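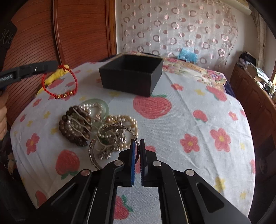

Page last changed: March, by D. Figueroa

Jara, our jewellery sorting project - how far we have got

When the robotics club at Tiltley asked for ideas, I put down "something that tidies my bracelets" and rather expected to be laughed at, but Candow (our team, five of us in all) took it up and we have been at it ever since. The plan is to show a robot how to pick single pieces out of a tangled pile by doing it ourselves with two hand-held grippers, one for each hand, and recording every go. So far we have 1,307 recordings, more than we ever thought we would manage between homework and tea.

Bangles are lovely to work with. A silver one standing on its rim gives the fingers a nice edge to close on, and you soon get the feel of it. Pearls are another matter - pull one strand and the whole heap wants to come along. The braided string bracelet hangs quite happily from the tip of one gripper, so we have put it in the easy group with the jade.

Our training program is called Dikik, and it takes 25 recordings at a time. I still have to label the last two batches, and after that we would like to try smaller things such as charms, which I am looking forward to and dreading in equal measure.

Dardo Figueroa, for Candow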